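4.2 Wear in reused boxes

The most enjoyable part of the Gredcombe survey was how much a used box could tell us before we tested it at all. We logged 3225 corrugated boxes that had been through at least one delivery, and 3152 of them were complete enough to grade. Fröhlich's wear sheet, first drawn up for the Urnorthorpe pilot, asks the grader to look at the rim, then the panels, then the seams, and to write down every mark before giving a score. It is slow work at first, but after 20 boxes most graders had found a rhythm (and several began spotting creases on their own parcels at home!).

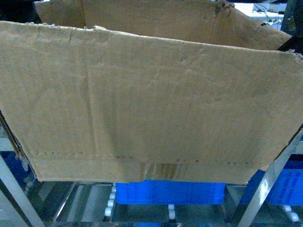
Figure 3. Open corrugated box with creasing and rim wear.

Creases matter more than scuffs in our grading, and the reason is simple: a scuff sits on the surface, while a crease can mark a line where the board has already given way once. The long vertical crease in Figure 3, a third of the way in from the left, is the kind of mark we score highest, well ahead of the small dents and faint wrinkles on the same panel. Frayed rims come next. Where the outer paper has lifted, as it has in a small spot near the upper left of the front wall, the sheet asks for a separate entry, so that peeling can be compared with creasing later on.

Of the graded boxes, 1361 had at least one crease running most of the height of a panel. We were delighted to see how closely two graders working apart agreed on these. Agreement was weaker for stains, which the sheet treats as a single group whatever their cause, and we have since split that entry in two for the Flesora round. Section 4.3 sets the wear scores beside the stacking results.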